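Pavcombe Recipe Archive
Second progress report to the Dewan Fund
December 30, 2022

Where we are

When we last wrote, we had a room on Malden Street, a scanner that disliked index cards, and a work plan in which everything finished on time. We still have the room.

The archive now holds 186 household recipes, scanned, transcribed and filed under the headings agreed in our application. Of these, 37 came in during December, which we had marked in the plan as a quiet month. People visit their relatives in December, and relatives have drawers. We should have seen this coming.

The recipes run from full meals with timings down to a scrap that reads, in its entirety, "Same as the other one but more." We have transcribed it faithfully. We have not located the other one.

Money

The grant period so far has gone mostly on the things you would expect, meaning acid-free folders, room hire and postage. The equipment line was set at $2000 and we have spent all of it. The original scanner took the bulk, and the remainder went on a flatbed we bought when the first machine began pulling butter-stained cards in sideways and handing them back pleated. We have kept the first scanner for typed sheets, which it tolerates.

Room hire came in under budget. Folders came in over it by almost exactly the same sum, so the total looks like the work of careful managers. We would be happy for it to be read that way.

Cataloging

We moved the catalog into Istia in the fall. Istia is a sound piece of software, built with museum collections in mind, and it insists on knowing the maker, date and dimensions of every object. For a card written by one sister, corrected by a second and annotated in green ink by someone who hated them both, "maker" turned out to be a lively field. We now enter every hand separately and leave the feuds in the notes.

Dates are harder. Few cards carry one. We have dated a handful by the prices on the back and several more by what they were written on, including a feed bill, a dance ticket and half of a summons. The rest are marked "undated" and will stay that way until someone's aunt phones.

You asked in your October letter whether we could standardize the measurements. We tried, on a small batch, and stopped. "Butter the size of an egg" can be converted, with some argument about the egg. "Flour until it looks right" cannot. Our suggestion is that we leave the transcriptions alone and add a short glossary at the front, and we would like your agreement before the next reporting date.

Permissions

Slower than planned. Most families sign the form on the spot. Some take it home, where it goes into the same drawer the recipe came out of. A few have asked us to hold back one ingredient until a particular cousin has passed on. We have put an embargo field in the catalog for this, and it is in regular use.

The kitchen table afternoons

These were item 3 in the application, and we described them there as "informal elicitation sessions," for which we apologize. People sit down, something gets peeled, and after a while they start telling us how their mother did it. The recordings are good. They are also full of knives on chopping boards, and whoever transcribes them next should be warned.

We spread a printed cloth, put some fruit out, and asked no questions for the first ten minutes. This worked far better than our questionnaire, which ran to four pages and had a section on provenance.

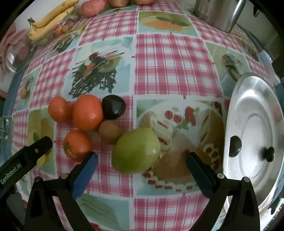
By Lorna Tebbick

The afternoons will continue into the spring on the same terms. Two things have changed. We no longer run them before noon, when attendance was thin and those who did come had already had breakfast and no wish to discuss dumplings. And we have dropped the sign-in sheet in favor of asking people their names, a method with a long history.

Next period

The printed booklet is the main item. We have a running order, a page size and a quote from the printer that is good until the end of January. We do not have a title. The working one, "Pavcombe Eats," has been called undignified by two contributors and cannibalistic by a third.

We also owe you the glossary, a revised permissions schedule and a sample of the recordings. The sample is ready and will follow under separate cover. Please listen with the volume low for the first minute – there is a colander.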